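**Equipment planning for the coming year: the manipulation bench**

The Flostevside Institute will close its equipment budget for the coming year in August, and the largest single request under review comes from the manipulation laboratory. Members have asked for a fuller account of that request than the summary table in the last newsletter allowed. The laboratory's working group, led by Kadir Değirmenci, has supplied the details set out in this item.

The request covers a second arm and gripper, a set of spare fingers, additional floor space for one more table, and a service agreement. It does not cover computing, which is budgeted separately. The working group has also asked that consumables be given their own line. In past years these were charged to general supplies, and it was difficult to say afterward what the bench had cost to run.

The case for the second arm rests on the kind of work the bench is used for. Most sessions consist of short, repeated pick-and-place tasks with plain wooden blocks and cylinders. The pieces are cheap and easily replaced. The costs lie in the gripper, the mounting hardware and staff hours, and it is these that the committee has been asked to consider.
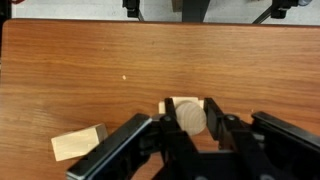 Nazmiye Ersoy wrote to the newsletter after the first summary appeared and asked whether the group had looked seriously at buying a better gripper for the present arm before buying a second arm. In her view a second arm doubles the maintenance and does nothing for the quality of each grasp, and the money would be better held back until the present gripper has been worn out. She also asked that the delivery time be stated, as an arm that arrives in the last quarter is of little use to anyone planning work for the spring.

The working group considers both points fair. On the first, it compared two options. Option A is a replacement gripper with a wider opening, fitted to the arm now in use. Option B is a second arm with a gripper of the present type. Option A is the less expensive purchase, but the bench would be out of service during the change, and every program that depends on the present finger length would have to be checked again. Option B leaves current work undisturbed and allows one station to be serviced while the other runs. The group prefers Option B and has asked that Option A be kept on the list for a later year.

On the second point, two suppliers were approached. Hodon quoted a delivery time of 10 weeks from the date of order, with installation included. Zarnular quoted nine weeks, with installation charged separately and a shorter period of support by telephone. Both quotations allow for delivery before the end of the year if the order is placed promptly after the budget closes. The group has recommended Hodon, chiefly on the terms of support.

Smaller items have been listed at the request of the finance office:

- Spare gripper fingers and fasteners: 700
- Clamps, brackets and mounting plates: 3154
- Tables: one, of the same height and top size as the present table
- Blocks and cylinders: to be cut in the institute's own workshop at no charge to this budget

Amounts are given in the institute's internal accounting units and include shipping. The figure for mounting hardware is higher than last year's – a perforated work surface is included, along with the clamps needed to fix it in place.
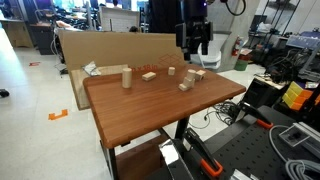

Floor space has proved harder to plan than the purchases themselves. A second station must allow its arm full reach without entering the working area of the first, and it must leave a clear path for people and carts. The group has proposed that both stations share one set of shelves, and that cables be routed overhead where the building permits. The facilities office has been asked to confirm how much weight may be hung from the ceiling in that part of the room. Until it replies, the cost of overhead routing should be treated as provisional.

Training has also been included for the first time. Each new user will receive a half-day introduction before working alone at the bench, and the hours will be charged to the laboratory. The group notes that the present arrangement, under which new users learn from whoever is available, has led to uneven habits in setting up the table and in recording what was done. A short written procedure will be issued with the new equipment.

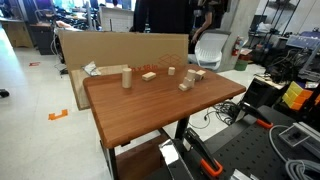 *Blocks and cylinders set out on the table in the manipulation laboratory.*

The service agreement is the one item on which the group did not reach a common view. Kocabaş has offered a three-year agreement covering both arms, with one inspection visit each year. Some in the group would prefer to pay for repairs as they arise. The budget committee will receive both proposals and will be asked to choose between them when the request is heard.

Written comments on any part of the request may be left at the main office or sent to the newsletter, and will be forwarded to the working group. Comments received after the end of July will be held for the following year's review.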